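Sorting Toys, 1607 Times Over

Tahmineh Sharifi runs data collection for the manipulation group at Prukness, a small automation company whose sorting software is sold under the name Mamovus. Her team produces the demonstrations from which the system learns: one person guides an arm through a task, the sensors record it, and the recording is either kept or thrown out. We spoke by phone one morning in August, shortly after the group had closed its first set of pick-and-place recordings.

The set contains 1607 episodes. Of these, 724 survived review. Sharifi does not regard the ratio as a problem.

"People expect me to apologize for that," she said. "The review rules were strict on purpose. If the operator hesitated for more than a few seconds, or regrasped twice, the episode was flagged. We keep the flagged ones in a separate store and may use them later for recovery behavior."

The task itself is plain. An object is taken out of a mixed bin and dropped through a round opening in the top of a box. Sharifi chose openings over open trays after a disagreement with Roy Oakley, who designed the workcell and wanted trays for speed.

"With a tray you can be off by a hand's width and still score a success," she said. "The model learns that sloppy placement is fine. A hole forces the operator to line up before release, and the alignment shows in the joint data."

Oakley, who joined the call for part of it, conceded the point but noted the cost. "Episodes got longer. Soft things are the worst. Cloth drapes over the rim and you have to decide whether that counts."

It does not count, under the current rules. Cloth must be fully below the rim when the episode ends.

The choice of objects took longer to settle than the choice of boxes. Early trials used identical plastic blocks, and the resulting policy failed on anything round. The group now mixes balls, small toys and fabric in a single bin and stirs the contents between episodes. 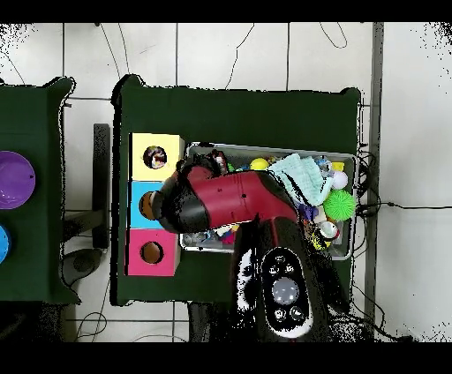

The arm over the boxes, with the mixed bin to the right.

Operators work in short shifts. Tia Crabtree recorded 397 of the episodes herself, and Sharifi said her motions are recognizable in the plots – a slow approach, then a quick close of the gripper. That raised a question of balance, and no single operator may now supply more than a fixed share of a training batch.

"You can overfit to a person," Sharifi said. "We saw the policy pause where Tia pauses. It had nothing to do with the object."

Labels are kept to a minimum. Each episode gets an object class, a target box and a pass or fail mark. Darren Sowerby checks the camera and joint streams for timing drift before anything is passed to training. Drift caused the loss of 28 otherwise good episodes in the first set, all traced to one clock setting.

The next set will add a second arm and keep the same boxes. Sharifi wants the review rules frozen before recording starts. Oakley is still asking for trays.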